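Home About Comment Housing and Buildings Archive Contact

The case for the communal slipper basket

27 November 2020

The entrance to a shared building receives very little attention in the documents that govern it. Leases describe it as a common part. Cleaning contracts list it among the areas to be swept. Design guides set out the width of the door and the height of the handle, and then move indoors to the rooms that are thought to matter. What happens to footwear on the way in is left to habit, and habit differs from one household to the next.

It is the view of this column that indoor footwear in shared buildings deserves a settled arrangement, and that the most suitable arrangement is also the cheapest: a supply of plain slide slippers, held in common and kept in an open basket by the door. The argument is made here with residential halls, small clinics, nurseries and community workshops chiefly in mind. It applies with less force to offices, where people are unwilling to be seen in slippers, and to kitchens serving the public, where an open heel is unsuitable on safety grounds.

The usual alternatives should be considered first. Disposable overshoes are familiar to anyone who has visited a swimming pool or a sales flat. They tear, they slide on smooth floors, and they are thrown away after a few minutes of use. The Atthorpe residential hall, which has 900 entries on its visitors' register in an ordinary November, spent £843 on overshoes in a single year before it gave them up. That sum bought nothing that could be used again. Requiring visitors to walk in their socks costs nothing, but it is cold in winter and unkind to those who did not expect to be asked. Doing nothing at all merely transfers the cost to the floor.

A common supply of slides answers most of these objections. The slide is a simple object with a sole and a wide strap. It has no laces and no back, so it can be put on by a person who is holding a child or a bag. It can be wiped down quickly. It does not need to be broken in, and a slight error in size is of little consequence over a short visit.

The choice of container is more important than it may appear. Many buildings begin with a rack, and the rack is usually a mistake. A rack assumes that each pair will be returned to its own place, and it shows every failure to do so. Within a week the lower shelves hold outdoor shoes, the upper shelves hold gloves and post, and the slippers are on the floor. A lidded box is no better. Slippers that have been worn need air, and a lid prevents it. It also conceals the contents, so that a visitor who has not been told about the box will not think to open it.

The open basket avoids both difficulties. A large rectangular one in plastic, with slatted sides, can be found in most hardware shops. The slats admit air, and the flat floor allows the slippers to lie without tipping. A strong colour is an advantage, as a visitor can be directed to it in two or three words.
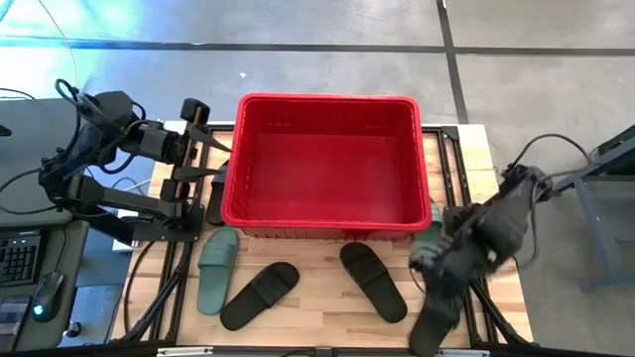 There remains the question of pairs. The commonest complaint made against any communal supply is that it dissolves into single slippers, and the complaint is a fair one. Two remedies are generally proposed. The first is to clip or tie each pair together, which works until the first clip is lost and which obliges people to stoop and fiddle at the threshold. The second is to buy every slipper in one size and one colour, so that any left foot will match any right. This is neat on paper, but it ignores the fact that adults do not have feet of one size.

A middle course is preferable. The supply should be limited to two colours, with each colour standing for one size. Black and sea green serve very well, being easily told apart in poor light. A black slipper may then be matched with any other black slipper of the opposite foot, and the same holds for the green. The rule can be learned by a child, and it survives the loss of an individual slipper without the loss of its partner. A third colour should be resisted. Buildings that have tried three or four have found that visitors stop reading the code altogether and take whatever is uppermost.

The Vavmont workshops offer an instructive history in this respect. The building began with slippers of every description, brought from home by tenants who no longer wanted them. There were felt ones, quilted ones, and several that had belonged to hotels. The gesture was generous, and the result was a heap into which people were reluctant to put a hand. When the heap was cleared and replaced by plain slides in two colours, use of the supply rose within the month. No notice had been put up and no rule had been changed. People will share an object that looks as though it was bought to be shared. They are slow to share one that looks as though it was somebody's.

The same consideration governs upkeep. A communal basket should be emptied completely at fixed intervals, and the slippers laid out on a table where they can be looked at. It is not sufficient to peer into the basket from above. The slippers at the bottom are the ones that have been avoided, and they are often avoided for a reason: a strap that has begun to part from the sole, a tread worn smooth, a patch of something sticky. These faults are found by handling each slipper in turn and looking at the underside as well as the top.

A table is recommended over the floor for this work. The person doing it can stand upright, the light is better, and the slippers can be wiped and set aside in their colours before being returned. The basket itself should be washed at the same time, as grit gathers on its floor and is carried back into the building on clean soles. A basket with ribbed walls will need a brush for the grooves.

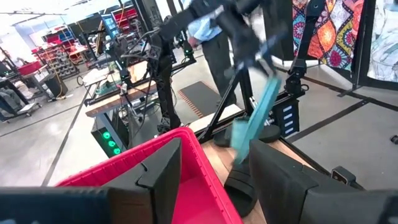 The manner in which slippers are put back is a matter on which opinions differ more than might be expected. The household manuals favour sole to sole, heels down, in ranks. The practice keeps the inner surfaces clean, and where a building has staff with the time to maintain it there can be no objection. In most shared buildings it will last until the first group of visitors leaves together. This column would ask for less. If the slippers go into the basket, and stay in the basket, the arrangement is working. A tidy basket that people are afraid to disturb serves the building less well than an untidy one in daily use.

It may be objected that communal footwear is unhygienic. The concern is reasonable, and this year it has been raised more often than before. Where the guidance in force advises against shared items, the guidance should be followed and the basket put away until it changes. In ordinary times the risk can be managed by wiping, airing and the wearing of socks. A visitor who prefers to bring a pair from home should be made welcome to do so, and should be given somewhere to put them that is not the common basket.

It may further be objected that the matter is too small to warrant a policy. Here the figures are of some help. The Bomell centre, which refinished the floor of its main corridor last winter, paid £2699 for the work. A full supply of slides and a basket to hold them would have cost a small fraction of that sum, and would have postponed the need for it. Floors are expensive, and the greater part of the wear upon them arrives on the soles of outdoor shoes.

There is also the question of what an entrance says to those who use it. A visitor who is met by a notice forbidding outdoor shoes, and by nothing else, has been given an instruction without the means of following it. A visitor who is met by a basket has been given the means, and in most cases will need no instruction. At the Rantala nursery the notice was taken down a few months after the basket arrived. It had come to be regarded as clutter, and parents were already stopping of their own accord to change.

Managers who wish to adopt the arrangement should begin modestly. A single basket, two colours and a bench or stool for those who need to sit down will be enough for most entrances. The supply should be enlarged only when the basket is regularly found empty while visitors are waiting. The basket should stand on the inner side of the door mat — within reach of the bench, and clear of the swing of the door. Replacement slippers should be bought from the same line as the first, and a few spares of each colour kept in a cupboard against the day the line is discontinued.

The cost should be entered under flooring, where it will be seen beside the expense it is intended to reduce.

Recent comment

Door mats and the first three metres
Who cleans the shared kitchen table?
Coat hooks at two heights
A bench in every hallway
Storage without lids
Umbrellas, drip trays and the winter entrance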